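Four laps short of the flag and I was already hoarse

I've wanted to see a hill climb in person since I was a kid, and this August I finally did it. Batden! Two days, one narrow road up through the beech woods, and cars that really have no business being on a road that narrow. I drove up early, paid for the field parking, and had a spot on the bank above the second hairpin before the marshals had finished their coffee.

(The title is about the go-kart race they put on in the paddock at lunch, by the way. We'll get there.)

If you've only ever watched circuit racing, a hill climb takes a minute to get used to. There's no pack and no overtaking. One car goes, you hear it long before you see it, it comes through your corner in maybe three seconds, and then you stand there listening to it climb away from you through the trees. Then the next one. I figured I'd be bored by mid-morning. I stayed on that bank until my legs went numb.

What got me was how different the same corner looks from one driver to the next. The little 1000 cc cars came in absurdly late, inside wheel waving in the air, and lost almost nothing on the way out. The big single-seaters had to be so much more careful. You could hear them waiting, waiting, then one huge shove of power and gone. There was a green Halász, a homebuilt thing with a motorcycle engine behind the seat, that took a completely different line from everybody else. It stayed wide, right up against the straw bales, and cut back across the road at the last moment. The first time I thought it was a mistake. Then it did the exact same thing on the next run, and the next, and went fastest in its class by the end of the afternoon. I was yelling for it like I'd known the driver my whole life.

Car number 284 was my other favorite. An old Belania sedan, brown, roof rack still on it (I'm not kidding), and it leaned so far over in the hairpin that people around me gasped every time. It finished nowhere near the top. It also got the loudest cheer of the day, and the driver gave us a wave out the window on the way back down.

Now, the karts. At lunch they roped off part of the paddock and ran a 90-lap race for anyone who had signed up, in teams, on a course so tight you could have walked it in a minute. The lead must have changed on every second lap. Two teams from Stakbridge spent the whole thing glued together and went into the last corner side by side, and one of them came out of it backwards, still second! I'd lost my voice by lap 86. I bought a lemonade and croaked at the man selling it.

A few notes if you're thinking of going next year. Get there early, because the bank above the second hairpin holds maybe a few dozen people comfortably and the next good view is a 300-yard walk uphill, steeper than it sounds. Bring ear plugs. Bring cash, too, since the card reader at the food tent quit before noon. And pack something warm, even in summer. Once the sun drops behind the ridge it gets chilly under those trees in a hurry, and I was very glad of a sweater for the last set of runs.

The results sheets are posted on a board by the gate at the end of each day, and I took a picture of every page, so I'll be going through the class times in the next post. I want to see how much that green car gained between its first run and its last.

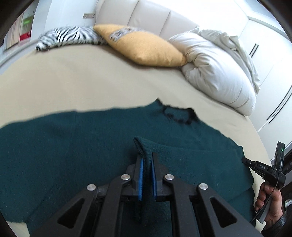 I'm also trying to find out if the autumn round at Stakbridge is open to spectators. The club page only lists the entry deadline for drivers, so I've sent them an email. If it is, I'm going, and I'm bringing a folding chair this time.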